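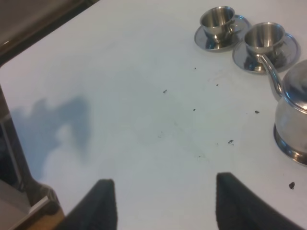
Tredel starts on the tea tables in January

News from the Iltholm site, 27 Dec 2022

If you have walked past the training kitchen lately you will have noticed the door propped open and people hanging about in the corridor pretending to look for a stapler. We don't blame them! Tredel, our two-armed table robot, is learning to look after the tea tables, and from January it will take its first proper turns in the ground floor tea room.

A quick recap for anyone on the Clunstead side who missed the autumn briefing. Every meeting floor at Iltholm has tea laid out in the morning and again after lunch, and every one of those tables has to be cleared, wiped and set again before the next lot come in. On a full conference day that comes to 100 settings. It is fiddly work, it all lands at the same times of day, and the catering team have been saying for years that it pulls them away from the kitchen just when the kitchen needs them.

So the tables are where we are starting. Lifting trays, carrying hot water and anything on the stairs stays with people. 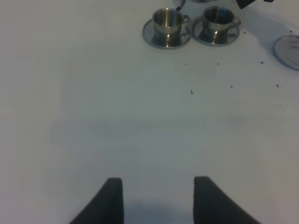 The team chose the metal tea things for the first lessons, and they were quite right to. Shiny cups are hard for a camera, which sees the table and half the room reflected in the side, and a saucer is a thin, low thing to get a grip on. Loose tea is its own headache. Anyone who has cleared up after a meeting knows those little dark bits that get everywhere, and a table that still has them on it doesn't count as clean, however nicely the cups are lined up. Catering were very firm on this point and it is now written into the checklist.

What has been lovely to watch is how much of the teaching comes from the people who know the job. The engineers at Jääskeläinen arrived with a plan for clearing a table and it lasted one morning. Our lot wanted the teapot dealt with in its own way, handle out, spout turned in towards the cups, so that the next person can pick it up without reaching across. They wanted the crumbs brought towards the near side and never pushed off the back. None of this had ever been written down! It was just what everyone did, and now there are four pages of it, with diagrams, and the new starters have asked for copies too.

The training itself goes in short sessions. Someone from catering guides the arms through the job, the robot has a try, and then there is a chat over the recording to see where it went wrong. Three people have done most of the guiding so far and their hours have been covered on the rota, so the rest of the kitchen hasn't been left short.

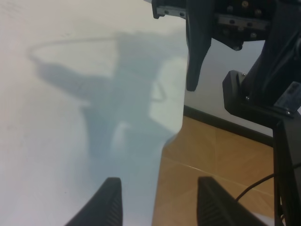 One reader on the early shift wrote in to say that a robot is all very well, but clearing the tables is when you hear how people are getting on, and has anybody thought about that? It is a fair thing to raise, and two others said much the same at the December drop-in. The early shift will still open up the tea room and still be out front when the first meetings break, so the chatting isn't going anywhere. The wiping and resetting in between is the part being handed over. If it starts to feel as if you are stuck behind the hatch all day, please say so early. The rota can be changed far more easily in the first month than the sixth.

On jobs, since it is the question we get most: no posts are going. The hours saved on tables go back into the kitchen, and the first thing they will pay for is the hot lunch on the top floor, which has been on the wish list for ages. Two of the guiding roles will also become permanent, with the training allowance attached, and they will be advertised inside Iltholm first.

A few things will be different on the floor. The tea room tables are being moved a little further apart, and there will be a marked strip to stand behind when the arms are moving. Please leave bags and coats off the tables. And do put your cup back on its saucer when you've finished, handle to the right if you can manage it.

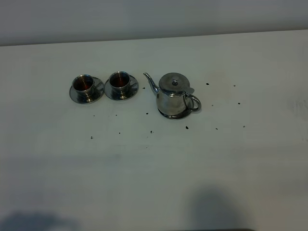 Come and have a go

The training kitchen is open to all staff over the second lunch break until the end of January, and you are welcome to try guiding the arms yourself. It is much harder than it looks and tremendous fun. Sleeves rolled up, lanyards off, please. Clunstead colleagues can book a place on the minibus through the usual desk.

Comments on the new rota go in the box by the hatch, or by email to the newsletter if you'd like them printed next time.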